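The Yellow Cabinet

By the time Waraporn got the door open it was almost four in the afternoon, and the March light had gone thin and sideways the way it does in that part of the building, so that the carpet looked more like water than carpet. She put her bag down, took off her coat, could not find anywhere to hang it, and put it back on again.

"You came," said Joni, from somewhere behind the shelving.

"I said I would come."

"People say that." He appeared with a roll of tape around his wrist like a bracelet and a pencil behind each ear. He had been at Wultent for six years, which was longer than the sign on the street door, and he had been packing up Wultent for nine days, and both of these things showed in his face. "Tea's in the box marked kitchen. The kettle's in the box marked kettle. I was very organized at the beginning."

She laughed, and was glad to find she could. She had worried about it all the way over on the bus, whether she would be able to laugh in that room, with old Heikki Jääskeläinen's chair already gone and his reading lamp gone, and the radio that only ever got the one station (gone too, to a nephew up north who had asked for it specially and driven 132 miles to fetch it).

But the yellow cabinet was still there. Of course it was. It had come in through the window before the window was made smaller, or that was how Heikki told it, and he told it often, with his hands held wide apart to show you the size the window used to be. The window got bigger every year. Toward the end you could have sailed a ship through it.

"Nobody wants it?" she asked.

"Julián Casado came and measured it. He measured it twice and had a coffee and told me all about his daughter's wedding, and then he went home. Three thousand, he offered, and after that he remembered his stairs."

Waraporn laid her palm flat on the top. She had sat beside this thing her whole first winter here, when she knew so little English that Heikki had taught her the words off whatever was lying on it. Cap. Rod. Cube. Then, when those ran out, the words for how a thing might be: near, under, almost, too heavy, mine. She still said "cube" with his accent, and her sister Yaowalak still teased her for it on the phone.

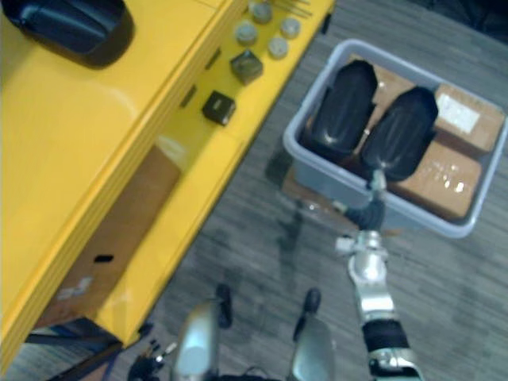 "I don't know what half of it is for," Joni said, coming to stand next to her. "The little gray caps, for instance. I've asked everyone. I even called Mohammadi's, and they put me through to a very nice man who had no idea either, and we talked for twenty minutes."

"They're for counting."

"Counting what?"

"Days until his daughter visited. He moved one across every night before he locked up. When they were all on the far side, she came, and he bought the good rolls." She had never thought of it as a secret, but she saw from the way Joni took the pencil from behind his left ear, looked at it, and put it back, that he had not known. Six years, and he had not known. It made her feel sorry and a little proud, and then sorry about being proud.

They worked until the light went. Joni was a wrapper and Waraporn was a fitter-in, and between the two of them they got along nicely, him passing and her turning each thing over until she saw how it wanted to lie. He told her about the new place across the river, which had an elevator and a landlord who answered letters. She told him about Yaowalak's restaurant and the soup with no name that everybody ordered by pointing. Neither of them touched the caps. They went around them, the way you walk around a cat asleep on the stairs.

Around six Joni found the kettle, and then, after a long search and some bad language in Finnish, the cups.

"I have stairs," said Waraporn, when she had drunk half of hers. "But they're wide ones. And there's a window on the landing."

Joni looked at the cabinet, and he looked at her, and he set down his tea so that he could hold out his hands, a good long way apart.

"How big?" he said.

She put her cup on the floor and showed him.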